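Setting up a small serving corner

Quick one, doing this between jobs. You need 3 things: a tray, a box with a lid, one serving utensil. Worktop wiped first.

1. Pick the tray. Mine's glossy, from Fevstead, had it since May.
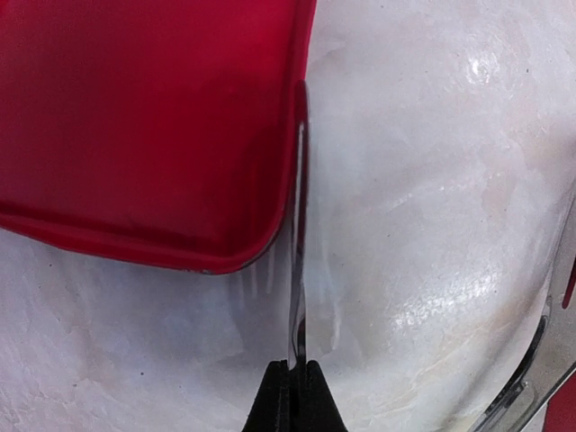

Gloss shows every smear so buff with a dry cloth, small circles, then leave it. Check the rims and corners too — a little worn greyish mark like the one near the red corner won't buff out, dont keep scrubbing. Metal utensils get the same cloth.

2. Box next. Lid on, wipe the top, turn it till you like the angle. Flowery tray goes towards the back so the pattern still shows.

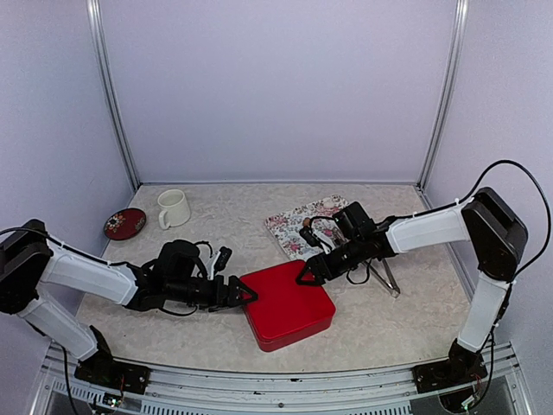
3. Utensil last, handle facing you. Stand back, shift anything thats too close. Done.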